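Chapter 7
Looking After a Hand-Held Gripper Pair

In this chapter you will learn to:
check the linkages and pivots of a hand-held parallel-linkage gripper
clean and replace finger pads
set the jaw opening and confirm that left and right tools agree
keep a service record that another person can follow

Key terms: pivot pin, linkage arm, finger pad, free play, witness mark, matched pair

7.1 Why the small tool gets its own chapter

Chapters 4 to 6 dealt with fixed arms. A fixed arm lives in one spot, bolted down, and most of its faults show up as alarms. A hand-held gripper has no such luck. It gets carried from room to room, put down on benches, packed in cases and passed between operators with different grips and different habits. It has few parts, and almost every one of them moves or gets touched.

The tool used through this chapter is the Skullarberg pair, a left and a right gripper worked by one operator, one in each hand. The recordings made with them are later used to teach a two-armed cell how to handle household goods. The cell can only repeat what the tools recorded. If the right tool closes a little late, or a pad has gone slick, that fault goes into every recording made that day, and it is much cheaper to find it on the bench.

Elba Mansilla ran the workshop at Grurness when the first pairs went into daily use. Her service notes are the basis of the procedures here. They were written for people who had never held a gripper before, and we have kept her order of work: look, move, measure, clean, adjust, record.

7.2 The work the tool does

Before you service a tool, find out what it has been handling. Hard objects such as cups and boxes wear the tips of the pads. Cloth is easier on the tips but harder on nearly everything else. Lint works its way into the pivots. Loose threads wrap around the smaller pins. An operator folding clothes opens and closes the jaws far more often than one stacking boxes, and tends to close them right down to a pinch on each grasp.

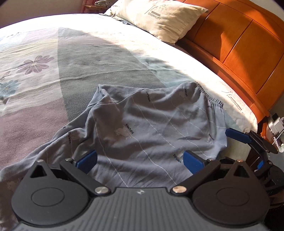 Wear from cloth work also tends to be uneven. Most operators have a lead hand, which goes in first to find an edge or a waistband, and a holding hand, which clamps down and waits. The lead tool collects more cycles. The holding tool spends longer under load. When you open the record for a pair, read the two columns separately and expect them to differ.

7.3 The daily check

The daily check takes a few minutes and needs no tools except a lamp and a soft brush. Do it with the gripper switched off and the jaws open.

Look first. Start at the body and work out to the pads. You are looking for cracks in the housings, fasteners standing proud, and any lint caught where an arm meets its pin. Brush the lint out along the arm, away from the pivot.

Next, move the jaws slowly through their full travel three times. Both arms should start together and stop together. A gritty feel means dirt in a pivot. A soft catch at one point, always in the same place, usually means a thread.

Then hold the body still and try to rock each finger pad sideways with your thumb. A small amount of give is normal in the pad itself. Movement in the arm behind it is free play, and it should be measured as set out in Section 7.4.

Last, check the witness marks. These are short lines of paint drawn across a fastener and the part it sits in. If the two halves of the line no longer meet, the fastener has turned. Don't just nip it up and carry on. Note it, take the tool out of use, and go through the full service.

7.4 The 50-hour service

The full service is done every 50 hours of recording time, or whenever the daily check finds a fault. Always service both tools together, even when only one has a complaint against it.

Step 1. Fit the body in the padded stand. Never clamp it in a vice.

Step 2. Measure free play at each pad with the dial gauge. Write down all the readings before you adjust anything.

Step 3. Remove the pads. Wipe the backing plates with a lint-free cloth and the cleaner named in your workshop's list. Do not use solvent on the pads. It leaves them hard, and a hard pad will slide on smooth cloth.

Step 4. Clean the pivots one at a time. Finish one and refit it before you start the next, so that pins and washers go back where they came from.

Step 5. Refit the pads or replace them. Pads are changed in sets across the whole pair. A new pad on one tool and a worn pad on the other will not grip alike.

Step 6. Set the jaw opening against the gauge block, then close the jaws and check that the pads meet along their full length.

Step 7. Redraw any witness marks you disturbed.

7.5 Case study: the pair that drifted

Rekha Uniyal was looking after six pairs at the Hurholm site in May when the reviewers began sending back recordings from one of them. In each rejected clip the jaws were logged as closed while a gap could still be seen between the pads. The operator, Lalit Kanaujia, had noticed nothing odd in the feel of the tool.

Uniyal went to the record first. The pair had passed its service at 600 hours and had since logged another 13 without any note against it. Out of 213 clips made in that time, the early ones were good and the later ones got steadily worse. A slow change of that kind points to something creeping. A knock would have shown up all at once.

On the bench, both main pivots were sound. The fault was in the right tool, at the small pin at the end of one arm, where a thread had wound itself tightly under the head and was lifting the arm off its seat. The daily check had been signed each morning, but the lamp had gone missing from the kit and the checks had been done by room light.

She removed the thread, cleaned the joint, reset the opening and recorded ten test clips before handing the pair back. She also tied a new lamp to the case with a length of cord.

Points to discuss

Which step of the daily check should have found this fault, and what might the operator have felt?
Uniyal read the record before she picked up the tool. What would she have missed by going straight to the bench?
Should the early clips have been kept? Set out the case for keeping them and the case for recording them again.

7.6 Keeping the record

Each pair has one record book, kept in the case with the tools. Every entry needs the hours logged, the readings for left and right, the parts changed and the name of the person who did the work. Write down the readings even when they are good. Ffion Griffiths, who took over the Grurness workshop from Mansilla, asks new staff to read back through a full book before their first service, and the next section uses pages from one of those books to show how a wear trend is plotted.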